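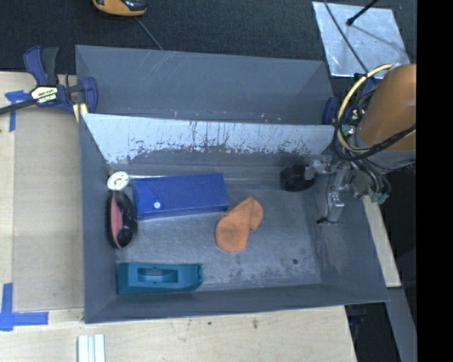
Ticket: Evening Psalm readings not going out to the Wendavville list
Opened by: Ailbhe Quinlan
Product: Pondari mailer
Status: Resolved

Hello again, lovely people at Hendar,

Sorry to be back so soon! Our interfaith reading circle sends a short passage every evening at 6 pm (a Psalm, usually, with a few lines of commentary from one of our members), and since the March update only part of the list has been getting it. We've 3000 subscribers and the log stops at 600 every time. The rabbi's wife rang me to ask if we'd given up on Isaiah, which we certainly haven't!

I've tried logging out and back in, and I cleared the browser as your help page suggests. No change. I also sent a test to my own address and it arrived in 2 minutes, Hebrew lettering and all.

Reply from Fiachra Ó Gríofa, Hendar support

Hi Ailbhe, no need to apologise, it's always nice to hear from the circle. The update put accounts on the older Neves plan back to the default batch limit, and yours was one of them. I've lifted it on our side. Could you please open Settings, then Sending, and check that "Continue after first batch" is ticked? Save it even if it already looks right.

Reply from Ailbhe Quinlan

It was unticked, the cheeky thing. Ticked and saved, and tonight's reading has gone to the whole list, apart from 9 addresses that bounced. Are those something I should worry about?

Reply from Fiachra Ó Gríofa

Not at all, they're closed mailboxes. You can remove them under Contacts whenever you have a quiet moment. I'll mark this one resolved, but reply here if tomorrow's stops short and it'll reopen.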